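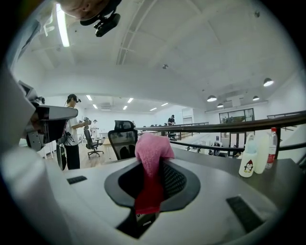 Shift change at Lirkudine used to mean a sore back for somebody. The company packs small household orders, and until April every one of them was folded, filled and sealed by hand. Now the crew upstairs spends much of its day teaching the machines, and I loved watching it. A man in a white T-shirt and a black cap holds a gripper out in front of his chest, arm extended, with the dark handrail and the hanging lamps off to the right, and he looks as absorbed as any woodworker. The motions people make with those grippers go to Flunico, whose software turns them into training for the robot arms down on the packing line.

Karabo Mathebula packed boxes for 5 years before she moved upstairs. "I know how a soft bag slides when you grab it too high," she told me. "The robot had no idea. So I show it, and then I show it again!" Her first task, a towel folded in half, took 415 recordings before she was happy with it.

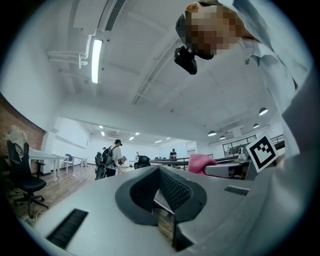

Her pay went up with the move, and so did that of the others who retrained. There are 59 people on the payroll, the same number as before the arms came in – the heavy lifting is what went away. Some packers still miss the old rhythm, the radio and the talk across the belt, and Mathebula is one of them. She goes down at lunch most days to eat with her old crew and to see what the arms have learned.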